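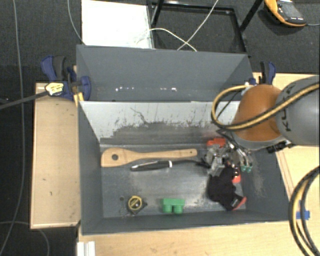

The arm over the front bin, with the glove underneath.

Veerle Cuypers had 2,193 picks behind her when they gave her the glove.

It had been in the warehouse at Firnevwood all along, on the list between the building blocks and the tape measure, but the list was shuffled every morning and somehow it had always fallen to the other shift. She read the word on her screen and put her hand back on the controller.

"Glove," she said.

Gerrit Lambrechts didn't look up from his desk. "How many tries do you want?"

"One."

"Take five. I'll log them all."

The job was simple to explain. Astatell wanted an arm that could take things out of one bin and put them in another, and before the arm could do it alone somebody had to do it through the arm, over and over, with the controller in her right hand and her left foot on a pedal. When she moved, it moved. When she pressed the pedal down, everything was recorded, and when she let up, it stopped. At the end of the week the recordings went to Distton and a new version of the program came back, a little better or a little worse.

She lowered the gripper. The glove lay crumpled near the right side of the bin, black, with a gray cuff edged in red. A spoon would have been easy. A spoon had a handle and the handle told you where to go. She had done the spoon 115 times and could have done it with her eyes on the window.

She brought the fingertips down over what she thought was the thumb, closed them, and lifted. The fingers came up with nothing between them.

"One," said Gerrit.

The second time she got a pinch of cloth and it slid out. The third time she pressed too hard against the floor of the bin and the arm stopped itself, and Gerrit had to walk over and reset it. He was patient about this. He had worked at the Groen plant for 22 years, most of it near machines that stopped themselves.

"What are you aiming at?" he asked.

"The thumb."

"Why the thumb?"

She thought about it. "It's where I'd grab it."

"You'd grab it anywhere. You wouldn't even look."

She took her hand off the controller, leaned over to the spare box under the table and found the other glove of the pair. She dropped it on her knee. She picked it up and dropped it again. Gerrit was right that she didn't look, so the third time she made herself do it slowly. Her fingers landed flat and wide on the fabric, dragged it together until it made a ridge, and only then closed.

She did that six or seven times. Gerrit went back to his desk and ate half a sandwich.

"Pedal's off," he said.

"I know. I'm not doing anything."

When she was ready she opened the gripper as far as it would go and brought it down at the middle of the glove, where there was no thumb or finger or anything else to aim for. She let the tips just touch. She closed slowly and watched the cloth gather. Then she lifted, and the glove came up with it, hanging crooked. She carried it over the wall to the rear bin and let it go.

Gerrit wrote something down.

"Do I throw out the first three?" she asked.

"No. They want those too. They want to see what it looks like when it goes wrong."

"It'll learn to miss."

"It's marked as a miss. It knows."

She wasn't sure about that, but she had stopped arguing with him about what it knew. She carried the glove back by hand, crumpled it, and set it down in a different corner, wrong side up.

"How many do they want of this one?"

He checked. "Two hundred."

She put her foot on the pedal.

Contact the author | Copyright 12/22/19, all rights reserved | Back to top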